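Ticket 372: Rent estimates missing in Plundis portfolio view
Status: Resolved

Good news first — the property list loads again! All 44 apartments in the Ollis portfolio are back, with purchase prices and mortgage balances intact. Rental yield is still blank on 9 of them.

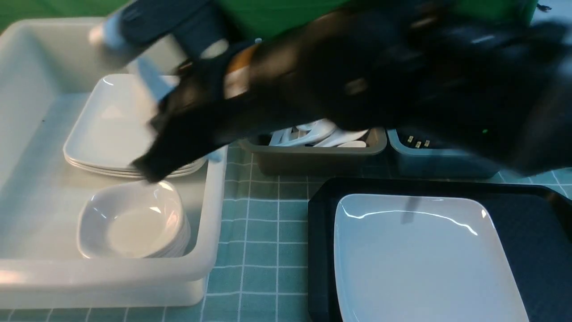

I re-ran the September import and got the same 9 blanks, so at least it's consistent. Every one is a unit bought through Birkier with two owners on the title.

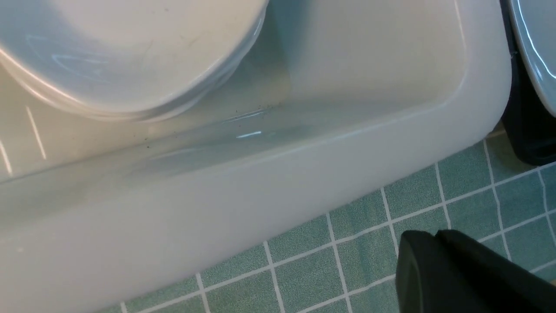
Found it, and I'm thrilled! The import reads the second owner's share as a separate property with no rent. Merging the shares on 2 test units brought the yield right back.

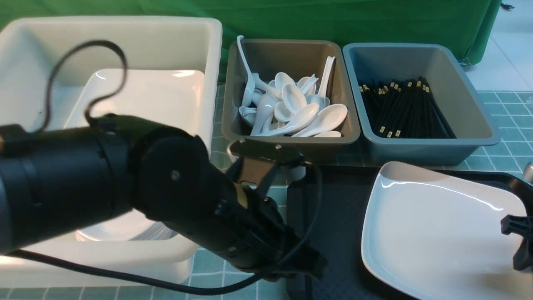 Bañez Support Desk

Love this detective work, thank you! We've applied the merge to the other seven units. Please refresh the portfolio view and check the totals.

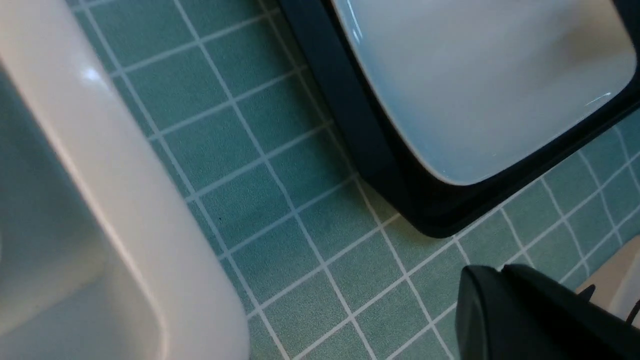 Log out first if the old numbers hang around. Vacancy rates update overnight, so those will lag until morning.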